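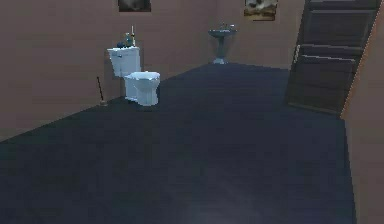

Gedell Opens Henna and Bridal Beauty Studio in Wastar

New location offers bridal henna, training for artists and a line of ready-mixed cones

WASTAR, September 18, 2026 – Gedell, a henna and bridal beauty company, today announced the opening of its second studio, at 1229 Ji Street in Wastar. The studio will take bookings for weddings, engagement parties and religious holidays, and will house the company's training program for new henna artists.

The Wastar studio has 3 private rooms for bridal appointments and a shared seating area for guests and walk-in clients. A full bridal appointment covers both hands to the elbow and both feet to the ankle. Clients who want a smaller design may book a short visit on the same day, subject to openings.

"Many of our brides have been driving a long way to see us, often with mothers, sisters and cousins in the car," said Hyun-seo Ok, founder and chief executive of Gedell. "The Wastar studio lets us serve the whole party in one visit and gives our artists a proper place to teach."

Gedell artists completed 742 bridal appointments at the company's first studio last year. Demand is highest in the months before the winter wedding season, and the company advises clients to reserve early if their date falls on a weekend.

The opening also marks the retail launch of Initlow, Gedell's line of ready-mixed henna cones. Initlow cones are made from henna powder, sugar, water and lavender oil, and contain no black dye. They are sold frozen and should be used within 2 days of thawing. Cones will be available at the front desk and may be ordered for pickup. Clients with sensitive skin are asked to request a patch test before any appointment or purchase.

Training classes will begin in January under the direction of Ha-rang Ban, head of design. The beginner course covers cone rolling, line control, basic floral and paisley patterns, spacing on the hand, and aftercare. A separate course for working artists will focus on bridal layouts and on matching a design to the client's clothing and jewelry.

"A student who can draw an even line at a steady pace is ready to learn almost any pattern," said Ban. "We spend the first classes on that skill, and on how to sit and hold the cone during a long appointment."

Applications for both courses are open now at the Wastar studio. Class sizes are limited, and applicants to the advanced course must submit photographs of completed work.

About Gedell
Gedell provides henna, hair and makeup services for weddings and family celebrations. The company operates two studios and sends artists to private homes and event halls by arrangement.

Media Contact
Press Office, Gedell
1229 Ji Street, Wastar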